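When the robot arms went in at Orkanari last April, the company put a letter on the noticeboard saying no jobs would go. As far as I know that promise has been kept. I've worked in and around small manufacturing for a good part of my life and I've read a few of those letters, so I'll give credit where it's due. But I think counting jobs is the wrong way to judge what happened there, and I'd like to set out why.

Orkanari makes printed plastic parts for other firms: jigs, covers, gauges, knobs, training pieces. It isn't a big place. Before the change, the finishing room had people at benches who took parts off the printers, cleaned them up, looked them over and put them in trays. It was dull in stretches, and the people who did it will tell you so. It was also where you learned the trade. You handled every part the shop made, and after a few months you could feel a bad one before you saw what was wrong with it.

Now the arms do most of the picking up and putting down, up to 349 parts on a good shift. The staff set up the trays, clear the faults and deal with whatever the arm can't manage. Nusrat Sivakumar has been in that room longer than anyone. She told me her wrists stopped hurting within a month, and that she goes home less tired. She also told me she handles fewer parts in a week than she used to before morning tea. Both of those matter to her and she didn't want me to write down only one.

Her pay went up a little, with a new title. The work is harder to describe. She spends a good deal of it waiting for something to go wrong, then fixing it quickly while a number on a screen goes red. In the old days a slow hour was simply a slow hour. Now every stoppage has a time against it and a code, and somebody upstairs reads the codes on a Tuesday.

I don't blame the machines for that. The screen was a management decision, and the shop could have had the arms without it. Drotton, a competitor two suburbs over, put in much the same equipment and keeps its stoppage times for the maintenance crew only. People there complain about other things, mostly parking.

What worries me more is the next lot coming in. Tomoyo Takagi started after the changeover. He is quick, he can re-teach a pick position faster than anyone on the floor, and he has hardly ever finished a part by hand. When the arm rejects something he can tell you which limit it failed. Ask him whether the part would have done the job anyway and he goes to find Nusrat. He knows this and it bothers him. There is no time in his roster to learn it, as the bench hours were what paid for the arms.

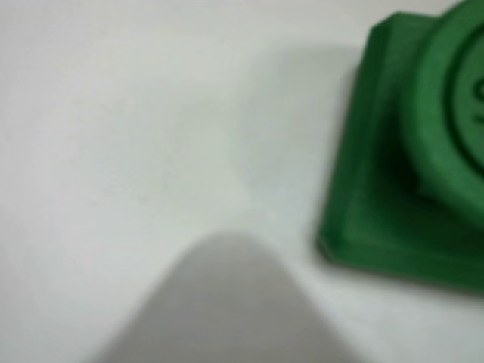 A green printed part on the work surface, with the gripper in the foreground.

A part like that one is a square base with a round boss on top. Teaching an arm to take hold of it is a real skill and I don't want to run it down. Knowing whether the edge will bother the customer is a different skill, and the shop used to get it for nothing while people did the first job by hand. Now it has to be taught on purpose, and that costs money.

My suggestion is a modest one. Give every new starter 44 hours at a bench before they touch the controls, paid, with someone like Nusrat beside them who is also paid for the teaching. Keep one bench going after that, and rotate everybody through it. Take the stoppage times off the big screen. The manager I put this to said the bench would lose money, and on his figures it would. His figures have no line for the day Nusrat retires, and she has told him she intends to.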